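Part 2: Setting up your Clusiveo sourdough box

Welcome back! If you're reading this part, the box is out of its carton, the feet are on, and you've found the little bag with the spare fuse in it (mine was stuck to the underside of the lid, so check there first). Part 1 dealt with unpacking and the parts list. This part gets you from a cold, empty box to a first starter sitting happily inside it. Set aside an evening for the set-up itself, and then you'll be waiting on the starter for a while after that.

I'm Hsin-yi Hsiao, and I write the guides for Fivum. I bake at home with the same box you've bought, so when I say "I do it like this," I mean in my own kitchen, usually in socks.

2.1 Picking a spot

Your box can warm the air inside it, but it has no way of cooling it down. That one fact decides where it should live. Put it somewhere that stays cooler than the temperature you want for your dough. A pantry shelf is lovely. The top of the fridge is where everybody wants to put it, and I did too, but the fridge sends warm air up the back and in summer my box never clicked on at all.

1. Choose a flat surface that can hold the box plus a full bowl of dough.
2. Leave a hand's width of space behind the box and on the side with the vent.
3. Keep it out of direct sun. Look at the spot once in the morning and once in the afternoon before you decide.
4. Run the cord to a wall outlet. Please don't use a power strip that already has a kettle or toaster on it.

Caution: Never cover the vent, even for a minute, even with a dish towel. The box will shut itself off, and you'll have to let it cool before it starts again.

Note: If your counter is a bit wobbly, fold a square of the shelf liner from the carton and slide it under the short foot. The feet don't adjust. I've asked!

2.2 Wiping it down and the first warm-up

New boxes have a smell. It's a warm-plastic sort of smell, and it goes away, but you don't want it in your bread.

1. Unplug the box if you've already plugged it in (I know, it's tempting).
2. Wipe the inside walls, the rack and the water tray with a damp cloth and a drop of dish soap.
3. Wipe again with plain water and leave the lid open until everything is dry.
4. Put the rack in with the curved ends facing up. It will go in the other way too, but bowls slide.
5. Close the lid, plug in, and turn the dial to 5, the highest setting.
6. Let it run empty for 2 hours with a window open.
7. Turn the dial to 0, open the lid, and let the smell drift off.

If there's still a whiff of it the next day, do the warm-up once more. After that mine smelled of nothing at all, and then a week later it smelled of starter, permanently.

Caution: The metal plate under the rack gets hot at setting 5. Let it cool before you reach in for anything.

2.3 Checking the thermometer

The small thermometer clipped to the rack is fine, but they do vary a little from one to the next, and a starter can tell. You want to know which way yours is off so you can allow for it.

1. Fill a glass with ice, top it up with cold water and stir.
2. Hold the tip of the thermometer in the middle of the glass, away from the sides.
3. Wait until the number stops moving. It should read 32 degrees Fahrenheit.
4. Write the difference on the sticker inside the lid. If it reads two degrees high, write "2 high."

That's the whole job. There's no reset button and nothing to turn. From now on you just do the sum in your head, and after a week or so you'll do it without thinking.

Do clip the thermometer back on the rack and not on the wall. The walls are always warmer than the air in the middle, and the air in the middle is where your jar is going to be. I had mine on the wall through most of one October and spent the whole time wondering why my dough was so slow.
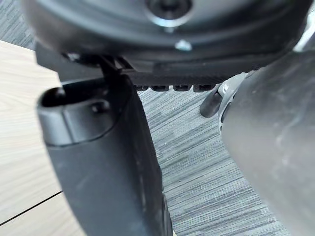
While we're on the subject of slow dough, let me talk about the dial for a second. The numbers on it are settings and they don't match any particular temperature. What you get at setting 2 depends on how warm your kitchen is, which bowl you use and how often you lift the lid to peek. So go by the thermometer and treat the dial like the knob on a gas burner – a nudge up, a nudge down, then leave it alone for a good while before you nudge it again.

2.4 Finding your everyday setting

1. Fill the water tray to the line. Tap water is fine here.
2. Set a jar of room-temperature water on the rack, without a lid. It stands in for your starter.
3. Turn the dial to 2 and close the box.
4. Go and do something else until after dinner.
5. Read the thermometer (don't forget your sticker number).
6. If it's below 75, go up half a step. If it's above 80, go down half a step.
7. Check again the next morning, and when you land between the two, mark that place on the dial with a bit of tape.

Note: You'll probably want one mark for winter and another for summer. I use blue tape and red tape, and yes, I've mixed them up.

2.5 Starting the starter

You'll need whole wheat flour, white flour, water and a clean glass jar with straight sides. The Au jar that comes in the bigger kit works well and has lines printed on it, but any wide jar you can get a spoon into is good enough. If your water smells strongly of chlorine, pour some into a pitcher the night before and let it stand.

1. Weigh the empty jar and write the number on the bottom in marker. Mine says 114, and yours will be different. (That's grams, for the little Faltano jar I've had forever.) You'll thank yourself later, when you want to know how much starter is in there and don't feel like emptying it.
2. Stir together equal weights of whole wheat flour and water until there's no dry flour left. It'll look like thick mud.
3. Scrape down the sides, set the lid on loosely, and slip a rubber band around the jar at the level of the mix.
4. Put the jar in the middle of the rack and close the box.
5. Once a day, spoon out all but a couple of big spoonfuls. Add fresh flour and water in equal weights, half whole wheat and half white, and stir well.
6. Move the rubber band to the new level each time.

Caution: Don't screw the lid down tight. The starter makes gas, and a sealed glass jar can crack.

What you'll see is different for everyone, but it usually goes in a certain order. Early on there's a big burst of bubbles and everyone gets excited (I phoned my sister). Then it goes flat and seems dead for a few days, and it smells a bit like old socks. Keep feeding it. This is the point where people write to me and say they've thrown it out, and I always wish they'd written a day sooner! The first burst comes from bacteria you don't want much of, and the quiet stretch is the yeast catching up.

A new starter can take up to 9 days before it's rising well after each feeding, and sometimes a cold kitchen stretches things out before you've got your dial setting right. You're ready to bake when it doubles between feedings, a couple of days in a row, and smells pleasantly sour, a little like yogurt or apples.

Caution: If you see pink or orange streaks, or anything fuzzy, throw the whole lot away. Wash the jar in very hot water and start again. Don't try to scoop out the bad part.

2.6 If something isn't right

The power light is off. Check the outlet with a lamp first. If the lamp works, unplug the box and look at the fuse in the little drawer at the back. Part 1 shows how to swap it.

The light blinks slowly. The vent is blocked or the box has gotten too warm. Turn the dial to 0, open the lid, clear the space around the vent and give it time to cool.

There's water running down the walls. A little mist is normal. If it's dripping into your jar, fill the water tray only halfway, or take it out altogether on humid days.

The starter has a layer of gray liquid on top. It's hungry. Pour the liquid off or stir it in, either is fine, and feed it. If it keeps happening, turn the dial down half a step or feed it twice a day.

The starter rises and falls before you get to it. Your box is a bit warm for your schedule. Go down half a step and give it slightly less water, so it's stiffer. Stiff starter takes its time.

The dough has a skin on it. You forgot the water tray. I do this constantly. Lay a damp cloth over the bowl (over the bowl, not the vent!) and carry on.

2.7 Before you move on

Keep the discard from your daily feedings in a tub in the fridge once the starter is past its stinky stage. It makes very good pancakes, and the recipe is at the back with the crackers.

Part 3 covers your first loaf, from mixing through to the oven, and it assumes you've got a starter that doubles and a piece of tape on your dial. If you've got those, feed the starter tonight and turn to Part 3 in the morning.

Guide text last changed 25 November 2021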